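Astix circular knitting loom, large: is it worth the money?

Posted in Looms and Gadgets

I have knitted with needles since school and have never seen the point of a loom. But my hands get sore in February, and the woman on the till at Gebremichael swore I'd have a hat done in an evening. So I bought the large Astix, the one with the chunky green pegs, and gave it a month. I paid for it myself.

First, the claims on the box. "A hat in two hours." My first one took me from Monday lunchtime until well after ten at night, with a break for tea. The second was quicker, but I'd still say four hours, and that's with super chunky yarn held double. If you use anything thinner you get a hat you can see daylight through. The box doesn't mention this. It shows a lovely dense beanie in what looks like a double knit, and I don't believe for a minute it came off this loom.

The pegs are fine. They have a decent groove up the front and none have snapped, though two were loose from the start and needed pushing back in every few rows. The ring itself flexes if you pull your tension tight, and I do. The hook is poor. The handle has a seam down it which rubs just where your finger goes, and by the crown of hat number two I'd swapped it for an old one of my mother's. Casting off is a fiddle, whatever the leaflet tells you. You gather the loops on a darning needle, and the one supplied is plastic and bends.

Now the yarn. The booklet recommends Hestside Super Chunky, so I got three balls in oatmeal. They're 85 metres each and a grown-up's hat eats most of two. It's soft enough but it sheds, and it pilled under the arms of the matching waistcoat I made on needles. Larnadside do one that's a bit rougher and far better behaved, and I'll go back to that.

Did it help my hands? A bit. There's less twisting than with needles, but you're lifting loop after loop over a peg, and my thumb knew all about it the next day. If your trouble is in the wrist you may get on better than I did. Anyone with sore thumbs should borrow one before buying.

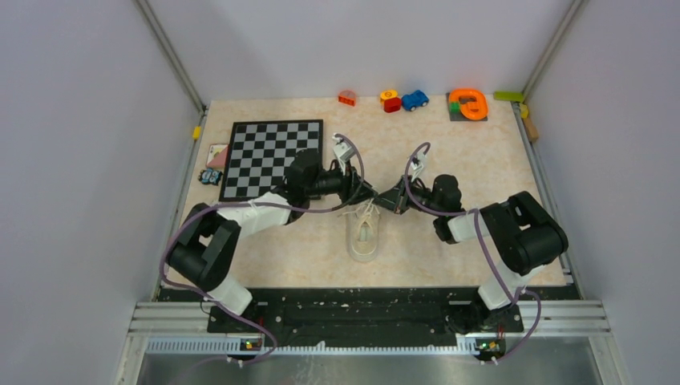
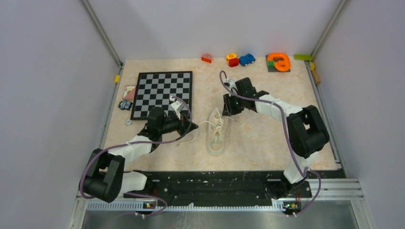 Sizing is the other thing. The large ring makes one size, and that size is big. On me it came down over my eyebrows until I turned up a deep brim. My grandson's was hopeless and I had to pull it out and knit it again on my 5mm circulars, where it took me an evening and fitted. You can buy the smaller rings separately, but by then you've spent more than a good pair of needles costs, and the pegs on the small one are a different shape so the hook catches.

Would I tell you not to buy it? If you've never knitted and want a thick hat with no fuss over patterns, it does make one, and it looks all right from the outside. For someone who already knits, I can't see it. Mine has gone in the cupboard with the pompom maker. Three stars, and one of those is for the pegs.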